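Screws, and how to stay on speaking terms with them

Posted 1 January 2022 in Workshop

My New Year's resolution is the same as last year's, namely to throw away every screw with a chewed-up head before it gets back into the jar. I have a jar. You have a jar. My grandfather's jar came to me with 553 screws in it (a wet June, I was bored) and I have yet to find two that match.

What follows is everything I know about getting screws in, getting them out, and finding them after they have rolled under the cooker.

Match the bit to the screw

The cross on a screw head is not always the same cross. Phillips and Pozidriv look alike until you lean on one with the wrong bit, at which point the bit climbs out and takes the slot with it. Pozidriv has four extra little lines between the arms of the cross. If you see the lines, use a PZ bit. Most household wood screws in this country want a PZ2, and most of the things that come flat in a box want patience.

Try the bit by hand first. It should sit down into the head and stay there without wobbling. If it wobbles, go up a size. If your bit has gone round and shiny at the tip, put it in the bin. Not the drawer. I know about the drawer.

Pilot holes

Drill one. For softwood, a bit slightly thinner than the core of the screw will do, and for hardwood go up a touch. Hold the drill bit in front of the screw and shut one eye: you want to see the threads sticking out either side and none of the middle. A wrap of masking tape round the bit marks the depth. It will slide up as you work, so check it after every few holes.

Near the end of a board, always drill, however late it is. I split the front of a Nallar bookcase saving myself a minute, and then spent an evening with glue and clamps admiring my efficiency.

Powered screwdrivers

A small electric screwdriver is a fine thing for long rows of screws and a terrible thing for the last half turn. Set the clutch low to begin with. If it clicks before the screw is home, go up one number and try again. On chipboard I stop short and finish by hand, as chipboard will let you tighten and tighten and then, quite suddenly, won't hold anything at all.

Push in line with the screw. Most slipping comes from leaning at an angle because there is a cupboard in the way, or a cat.
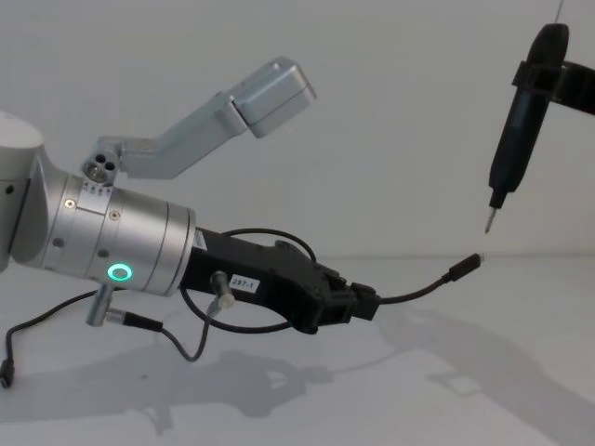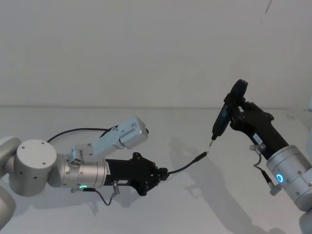
Keep it charged, too. Mine used to live in the back of the airing cupboard and was flat every single time I wanted it. It now sits by the kettle, where it annoys everyone and is always ready.

Getting stubborn ones out

In order of violence:

Clean the slot. Half of all stuck screws are full of paint. Scrape it out with an old awl or a dental pick.

Tighten it slightly before you loosen it. It sounds daft, but it often breaks the grip of old paint or rust.

Lay a wide rubber band over the head and press the bit down through it. Works on mildly chewed heads. On properly ruined ones it gives you a ruined screw and a ruined rubber band.

A drop of penetrating oil, then leave it overnight. Overnight means overnight.

A screw extractor. Go slowly, wear glasses, and be prepared for language.

Holes that have given up

My neighbour Ingegerd Kvam fixes loose hinge screws with matchsticks, and I have never seen one of hers come loose again. Snap the heads off, dip the sticks in wood glue, pack the hole until it is tight, trim them flush and leave to dry. Then screw back in as if nothing had happened. Cocktail sticks do as well. Her kitchen door has hung that way for 6 years.

Not losing them

Take a bit of cardboard, draw the thing you are dismantling, badly, and push each screw through the drawing where it came from. I did this with an Osten extractor hood and had no screws left over, a personal first.

For small parts, an egg box is better than a saucer, and a saucer is better than your mouth. A magnet in a freezer bag picks up dropped steel screws, and when you turn the bag inside out they come away clean. Brass ones you must find with your foot, in the dark, in the usual manner.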